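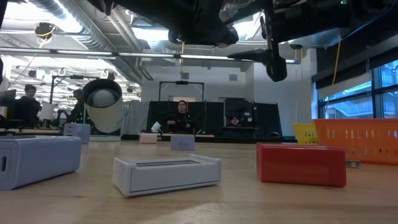 A pale lavender-blue box on a light wooden tabletop.

Kornell adds Thambiah collection of mechanical music boxes

The Kornell museum in Revness has taken in the Thambiah collection of mechanical music boxes, disc players and spare parts. The collection holds 1,836 items, 107 of them cylinder boxes with their original combs.

A first group goes on display in December in the Plindness Room on the second floor. Visitors can hear 5 of the boxes played each Sunday at 2 p.m. - seats are first come, first served.

The collection also includes 3,352 paper labels and tune sheets. These will be open to researchers by appointment once cataloging is finished.

Admission to the Plindness Room is included in the regular museum ticket. Groups of ten or more should book ahead through the front desk.

Media requests: Kornell press office, Revness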